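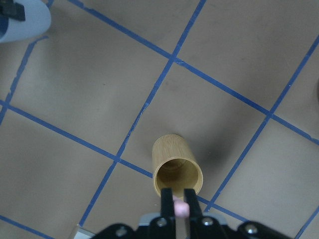

Abb. 7: Hellbraune Tischplatte, mit blauem Malerkrepp in Felder unterteilt; Becher aus Bambus oder Holz

4 Oberfläche vorbereiten und Hartwachsöl auftragen

Dieser Abschnitt gilt für Tischplatten der Reihe Stivlow, die unbehandelt geliefert wurden. Werkseitig geölte Platten werden nach Abschnitt 6 nachbehandelt.

4.1 Benötigtes Material

Hartwachsöl Skosis, farblos
Schleifpapier, Körnung 120 und 180
Malerkrepp
Fusselfreie Baumwolltücher
Weißes Pad, fein
Metallbehälter mit dicht schließendem Deckel

Der Ölbedarf für den ersten Auftrag beträgt 115 ml bei der Plattengröße S und 197 ml bei der Plattengröße L. Für den zweiten Auftrag genügt die halbe Menge.

4.2 Probefelder anlegen

Die Probe erfolgt auf der Plattenunterseite.

1. Platte mit der Unterseite nach oben auf zwei gepolsterte Böcke legen.
2. Fläche in Faserrichtung mit Körnung 120, danach mit Körnung 180 schleifen. Schleifstaub absaugen.
3. Malerkrepp in geraden Bahnen aufkleben und mit dem Fingernagel andrücken. Die Felder müssen mindestens 100 mm breit sein.
4. Das erste Feld unbehandelt lassen. Das zweite Feld einmal, das dritte Feld zweimal ölen.
5. Malerkrepp innerhalb einer Stunde nach dem letzten Auftrag in flachem Winkel abziehen.
6. Farbton nach vollständiger Trocknung bei Tageslicht beurteilen.

Hinweis: Wird zusätzlich das Pigmentöl Quintero verwendet, ist für jeden Farbton ein eigenes Feld vorzusehen. Pigmentöl nicht mit Hartwachsöl mischen.

4.3 Erster Auftrag

1. Raumtemperatur prüfen. Zulässig sind 15 bis 25 °C.
2. Gebinde aufrühren, nicht schütteln.
3. Öl mit dem Tuch dünn in Faserrichtung auftragen. An den Stirnkanten zweimal ansetzen.
4. 20 Minuten einwirken lassen.
5. Überschüssiges Öl mit einem trockenen Tuch restlos abnehmen. Glänzende Stellen mit dem weißen Pad auspolieren.
6. Platte zwölf Stunden trocknen lassen.

VORSICHT: Ölgetränkte Tücher können sich selbst entzünden. Tücher unmittelbar nach Gebrauch in Wasser tränken und im geschlossenen Metallbehälter aufbewahren.

4.4 Zweiter Auftrag

1. Aufgestellte Fasern mit dem Pad ohne Druck glätten.
2. Staub mit einem leicht feuchten Tuch entfernen, Fläche trocknen lassen.
3. Schritte 3 bis 5 aus Abschnitt 4.3 wiederholen.
4. Platte 24 Stunden trocknen lassen, erst danach das Untergestell Pilside nach Abschnitt 5 montieren.

Hinweis: Die volle Beständigkeit ist nach sieben Tagen erreicht. Bis dahin keine Gefäße mit Flüssigkeit abstellen und keine Decken auflegen.

4.5 Fehlerbilder

Klebrige Oberfläche: Öl wurde zu dick aufgetragen. Mit wenig frischem Öl anlösen und sofort trocken abnehmen.
Helle Flecken: Kleberreste oder Schleifstaub. Stelle mit Körnung 180 nachschleifen und neu ölen.
Ausgefranste Feldkanten: Krepp nicht ausreichend angedrückt. Probe in einem neuen Feld wiederholen.

Ersatzgebinde sind unter der Bestellnummer 800 erhältlich.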